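Starting a wheelchair repair drive – ship parts or send money?
Asked by Catalina Aravena, January 5, 2022

Hi all! Our little group (we call it Plendgate, after the street) raised $1,421 in December to help fix up donated wheelchairs for a clinic overseas. I'm torn. We could buy tires and casters here and ship them, or just wire the money and let the clinic shop locally. Shipping got quoted at $657, which made me choke on my coffee. My sister says donors like seeing boxes go out the door – and she's kind of right, ours keep asking for pictures. Has anybody done this?

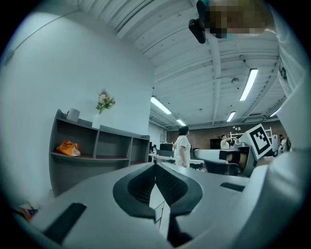
Tavion Ambrose
Send the money. We shipped 23 sets of casters once and half didn't fit the forks. Then they sat in customs, and the clinic had to pay a storage fee we hadn't planned for. I felt awful. Ask them for a parts list and a local price first, and get it in writing so your donors can see it.

Nele Görtz
I mostly agree with Tavion, but I'd hold back $200 or so for odd parts they can't find over there. Ours were always short on brake cables, and those weigh next to nothing, so a traveler can carry them in a suitcase. Also, check whether your bank charges on both ends of a wire. Mine did and I only noticed on the second one! 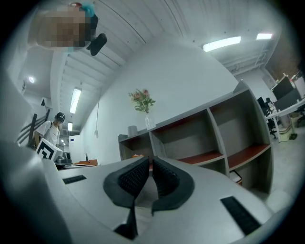 Under the ceiling lights, office or workshop

Hannelore Kramer
following, same problem here but with crutches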